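Packing Corner Gallery – October

Hello again from the packing corner! I said I'd put some new pictures up once the white desk was in, and I've been slow about it, so sorry to those of you at Chiu who've been asking. The pictures are further down. First a bit of chat about what we've been up to with the boxes, seeing as most of the messages I get are about boxes.

If you only know the old set-up, you'll remember the brown table with the wobble. We packed on that for longer than we should have. It was fine for envelopes, but put anything tall on it and you spent the morning with one hand on the parcel. The white desk is a lot steadier and a lot brighter too, and I find I can spot a stray label on it... well, not so easily, as our labels are white as well. We're thinking about changing to yellow ones. Flovinness sent us a swatch card and the yellow is very yellow, but I rather like it.

We've settled on white cartons for the outer boxes now. There was a bit of a debate! The brown ones are cheaper, and they don't show scuffs, but the people who open our parcels kept saying how nice the white ones looked on the shelf afterwards, and plenty of them keep them for storage. So white it is. We ordered 500 flat from Sekholm and they live in the back cupboard behind the bubble wrap (please put the bubble wrap back on its roller, it does not like being on the floor).

How I pack a big one, for those who asked:

Fold the bottom and tape it twice, once along the join and once across. I used to tape once and got away with it until the day I didn't, and that was a whole carton of Tullex hinges down the stairs. Then stand it up with the flaps open and leave them open. I know some of you fold them down inside to get them out of the way, but then the corners go soft and they never shut properly. Heavy things go in first, small boxed things on top, each with its label facing up so whoever opens it can read it straight off. A bit of paper in the gaps – not loads, you should still be able to shake it gently and hear nothing.

Small boxes are the fiddly part. They're light, they slide about, and they all look the same from the back. Pei-shan Kan lines hers up along the wall side of the desk before she starts and works her way in. I just have a heap. Her way is better and I'm trying to learn it, but I've been a heap person for nine years and it's a hard thing to give up!

The crates are another matter. We like those for anything that has to come back to us, or that goes between our rooms and doesn't need taping shut. They're easy to carry with the hole in the front, they don't go floppy, and you can give them a wipe. The one thing I'd say is don't overfill them. If you can't get your fingers through the handle then there's too much in there, and you'll only end up hugging it all the way down the corridor. Also please don't write on them. We had one come back with a phone number on the side in marker pen and I've had to sand it and paint over it, and it's still there if you know where to look.

Right, pictures. Click for the bigger versions, they take a moment to load.
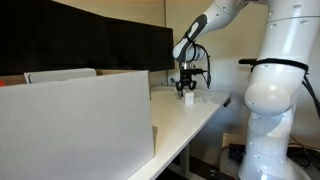 The big white carton with its flaps up, and a little white box on the desk over by the wall.

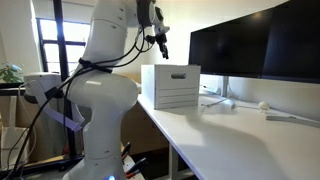
White crate on the white desk. I do like that oval handle.
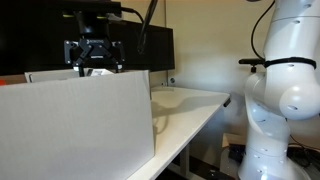 Big carton again, closer in, with something small and labelled just above the rim.

Packing Corner – part of the Stores and Post Team

If you'd like some of the flat cartons for your own room, come and ask between 9 and 5, and bring a trolley if you've got one (a bundle is heavier than it looks, and the strapping digs into your hands). We can spare a few bundles this month. I can't do any crates, I'm afraid. They're all spoken for until the ones from upstairs come home, and if you're upstairs and reading this, yes, I mean you!

Next lot of pictures will be the shelving, once it's up. I'd also like to show the tape rack, which Pei-shan has sorted by width and which I have promised not to touch. If you've taken any decent photos of your own packing, send them over to me and I'll add them to the gallery. Put your room number in the message so I know who to thank.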